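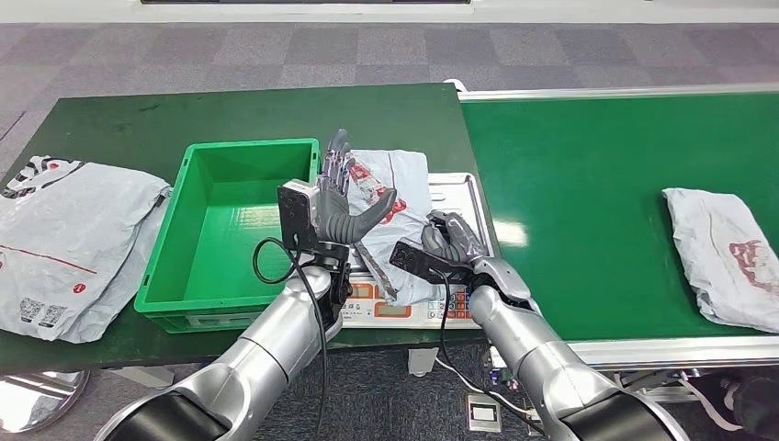 Snežana Gashi

Weighing and Sorting Mailer Bags at Jikwood: What Changes for the Packing Staff

Project report, Work and Technology course
Supervisor: Milovan Matić
Mar 30, 2023

1. Background

Jikwood is a returns and forwarding company. Shops send it goods that customers have mailed back, mostly clothes in plastic mailer bags. Every bag has to be weighed and passed on to the belt before it can be opened and checked. Until last June this was done by hand on both shifts. The company then set up one station with a two-armed robot, and kept the other stations manual.

I wanted to find out what the people who used to do this job do now, and what they think of it. My project is not about whether the robot is a good buy. The company did not give me cost figures and I did not ask for them.

2. Method

I spent two shifts at the site, one early and one late. I watched the robot station and the manual stations next to it, and I interviewed Yolandi Rampersad, the shift lead, and Blagoje Karagiannis, who has worked at the scales the longest. I was also allowed to read the stop log for the robot station. Each entry in the log has a time, a short code and sometimes a comment.

3. The job before

At a manual station one person takes a bag from the pile, lays it on the scale, waits for the number to settle, and moves the bag to the belt. Blagoje described it as easy work that is hard on the shoulders. People rotated every hour, but when someone was out sick the rotation was dropped first. On the late shift he had often stood at the same scale until the break and then gone back to it after.

He also said that a person at the scale notices things. A bag that feels wet, or is torn at a corner, gets put to one side without anyone having to write a rule for it.

4. The job now

The robot works with bags of all sizes, and the difficulty is in the material. Plastic film folds in a new way each time it is picked up, and a hand that closes on a loose part of the bag may lift only the film while the contents stay where they are.

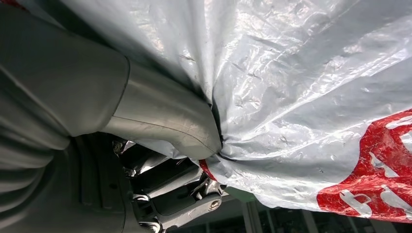
A large share of the stops in the log have to do with grip. There were 223 stops in the period I was given, and 134 of them carried the code for a bag held badly or dropped. The rest were mixed: scale readings that did not settle, bags lying on top of each other, and a few with no code at all.

When the robot stops, a person has to clear it. This is a new task called station attendant. The attendant fills the pile, straightens bags that overlap, clears stops and restarts the program. One attendant looks after the robot station and also runs a manual scale beside it. Yolandi said this was the part that had been planned least. At first nobody was named as attendant, so whoever stood closest went over, and that person's own bags piled up.

5. What the staff said

Blagoje is glad to lift less. What bothers him is being interrupted. He said that at the manual scale he could get into a rhythm and talk to the person next to him, and now he listens for the stop signal the whole time. He also asked who is responsible when a damaged bag goes through the robot station, and he had not had a clear answer by my second visit.

Yolandi has had to change how she plans the shift. The attendant task needs training, and only some of the staff have had it, so those people get fewer other jobs. She would like everyone trained by the end of the year. No one has lost a job over the station so far, but two people who left were not replaced.

6. Discussion

The physical load went down for the people near the station and the need for attention went up. The attendant task is paid the same as the old one. In my view it should have its own description, with the rule for damaged bags written into it, and the hourly rotation should cover it as well.

My material is thin. Two shifts and two interviews cannot speak for the whole staff, and both people I interviewed have been there a long time. I would have liked to talk to someone newly hired, who never did the job the old way, but the one person I asked did not want to take part.

Thanks to Stojan Hoxha for reading a first draft.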